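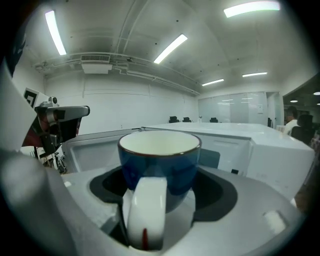 3. Materials and Procedure

3.1 Vessels

Four types of ceramic mug were used in the serving trials. All had a working volume of 300 mL, measured to a fill line set 5 mm below the lowest point of the rim. Type A was glazed white inside and out. Type B had a deep blue exterior and a cream-white interior, with a thin reddish-brown rim at the mouth (Figure 1 shows a mug with this glaze scheme). Type C reversed the arrangement, with a dark interior and a pale exterior. Type D was dark on both surfaces. The types therefore cover the pairings of light and dark glaze on the two surfaces, although the design is not a strict factorial one, because the rim color of Type B had no counterpart in the other types.

The mugs were bought through Veliron, a catering supplier, and came from a single production line. Each was weighed empty before use. Mugs whose mass differed from the type mean by more than the tolerance given in the appendix were returned. Wall thickness was measured with calipers at the rim and at mid-height. The differences between types were small compared with the differences within a type, and wall thickness was not carried forward as a variable.

Small marks in the glaze were common across all types, mostly on handles and foot rings, and were not treated as defects unless they fell on the interior or on the drinking edge. This rule was set by Bakos before the mugs were sorted and was not changed afterward.

3.2 Tea

A single black tea blend, sold as Flarance loose leaf, was used throughout. Leaf from one batch was mixed in a closed drum and stored in sealed foil bags, one bag per session. Tea was brewed in a covered steel urn using filtered water, strained, and transferred to an insulated dispenser. No milk or sugar was offered. Liquor color was checked with a handheld spectrophotometer at the start and end of every session, and a session was discarded if the two readings differed by more than the instrument's stated repeatability. One session was lost in this way. It was repeated the following Wednesday with a new bag of leaf and the same participants.

Serving temperature was controlled at the dispenser and checked again in the mug. Mugs were kept in a warming cabinet until use. An earlier pilot had used mugs at room temperature, and the pilot data showed a drift in perceived bitterness that followed cooling more closely than it followed glaze color. The pilot data are not pooled with the results reported here.

3.3 Participants and sites

Sessions were run at two sites. The first was a staff dining room in Zollcombe and the second was the tasting laboratory at Mészáros. The dining room was chosen to give ordinary conditions, with daylight and background conversation. The laboratory provided separate booths and fixed overhead lighting. Participants were adults who reported drinking black tea at least once a week. People who reported a cold or any loss of smell on the day were asked to come back at another time.

Participants were told that the study concerned differences between batches of tea. They were told the full purpose after their last session - none withdrew their data at that point. The wording of both statements is given in the appendix.

3.4 Serving and rating

Each participant received one mug of every type, with a break and a plain cracker between servings. Order was balanced with a Latin square. The procedure gave 400 servings in total, divided equally between the two sites. Mugs were placed on a gray tray with the handle turned to the participant's preferred side. Participants were asked to look at the tea before the first sip and to rate expected strength. They then drank and rated perceived strength, bitterness, and overall liking on unmarked line scales, which were later converted to scores by measuring from the left end.

The servers knew which mug type was being given out and so could not be fully blinded. To limit any effect, they followed a fixed script and left the table before the ratings were made. Boros served at Zollcombe and Anozie at Mészáros. This means that server and site cannot be separated in the analysis, and the site term in the model should be read as covering both.

3.5 Analysis

Ratings were analyzed with linear mixed models. Interior glaze, exterior glaze, site, and serving position were entered as fixed effects, and participant as a random intercept. Expected strength was modeled first. It was then added as a predictor in the model for perceived strength, to test whether any effect of the interior glaze passed through expectation. Residuals were inspected by site. The liking scores from the dining room were skewed toward the upper end of the scale, and the liking model was therefore refitted using ranks. The two versions led to the same reading of the main terms, and only the untransformed version is reported in Section 4.

Missing ratings were left missing. Most came from participants who skipped the expected strength line and went directly to tasting, a pattern seen more often in the dining room than in the booths. A note was added to the top of the rating sheet partway through the trials - the added line read "Please look first" - and sheets with and without the note were coded separately. The sheet version had no clear effect on any of the ratings given after tasting.

Line scales were measured twice, once by Gulyás and once by Fülöp, without reference to each other's values. Where the two readings disagreed by more than the width of the pencil mark, the sheet was measured again by Bakos and her value was used.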